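Tuver: home network cabling notes and port label set

README, last edited Sat 16 June

What this is

Tuver is a set of plain text files for keeping track of network cabling in small buildings. It started as Hemant Tiwari's notes on the wiring at Hattori, a shared workshop building with 16 rooms and wall jacks that had been numbered by three different electricians. Jayanthi Kaimal turned the notes into tables and wrote the script that checks them. The label set covers 2,000 rows of jacks, patch cords and switch ports, most of them from Hattori and the rest from Amum, a smaller site across the road.

No special software is needed to read the files. Any spreadsheet program will open them, and so will a text editor.

What is in the folder

jacks.csv — one row per wall jack, with room, wall, height and cable number
ports.csv — one row per switch port, with the jack it serves
cords.csv — patch cords by length and color
changes.txt — moves and repairs, newest first
check.py — looks for jacks with no port and ports with two jacks
labels/ — print sheets for the label tape

The old folder called trondusa is kept for the people who still have links to it. Trondusa was the first name of the project. Nothing in there gets updated.

Columns in jacks.csv

jack_id: building letter, floor number, then a running number, such as H-2-014. Jack numbers are never used twice. If a jack is taken out, its row stays and the status changes to removed.

room: the room name on the door. Where the door says one thing and the lease says another, go with the door.

wall: N, E, S or W. Use C for ceiling and F for floor boxes.

cable: the number printed on the sleeve at the cabinet end. Blank means the sleeve was missing or could not be read.

tested: yes, no or failed. A jack counts as tested only if all eight wires passed. A link light is not a test.

note: free text. Please keep it short.

Running the check

Put check.py in the same folder as the three tables and run it with Python 3. It prints one line per problem and changes nothing. Blank cable numbers are reported as warnings. There are still 7 of these at Hattori, all on the ground floor behind the built-in shelves, and they will stay that way until the shelves come out.

If the script stops with a message about commas, look in the note column first. A note with a comma in it has to be in double quotes. Some spreadsheet programs add the quotes for you and some do not.

Mounting and labels

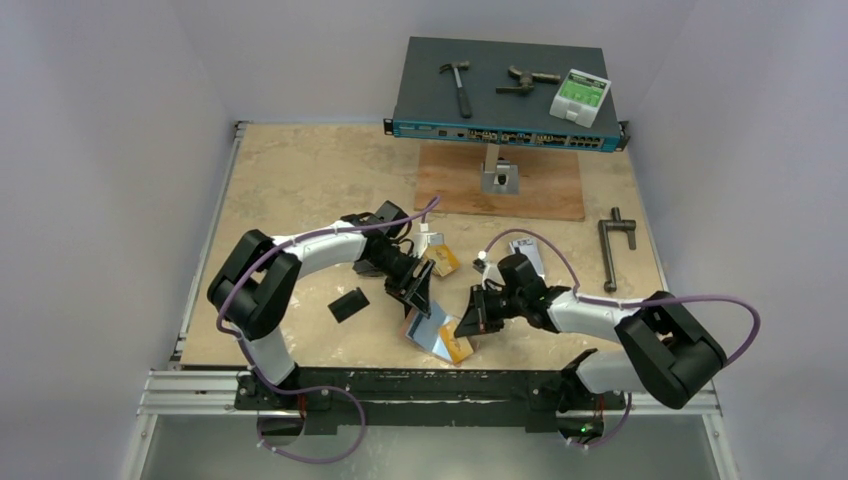 Labels go on both ends of every cord, two inches from the plug, with the text facing out. Print them from the sheets in labels/ at full size. The "fit to page" setting shrinks the text enough that the tape cutter lands in the wrong place. White tape is for jacks, yellow is for links between switches. Amum used green for a while and those cords are being relabeled as they get moved — please don't print any more green.

Port numbers in ports.csv follow the numbers printed on the switch, even where a port is dead. A dead port gets the word dead in the jack column.

Known problems

Rooms on the top floor of Hattori were renamed in December. The tables have the new names but changes.txt still has the old ones before that point.

Cord lengths are as sold, in feet. A few of the longer ones were cut down and never measured again.

The Amum floor boxes are listed under F but have no height. Leave it blank, do not enter zero.

Sending changes

Send the changed rows only, with the header line on top, and say which file they belong to. Jayanthi merges the tables. Hemant looks after the label sheets and changes.txt. Please run the check before you send anything.

Version 2 of the tables is the current one. Rows from version 1 will load, but the wall column will be empty and needs to be filled in by hand.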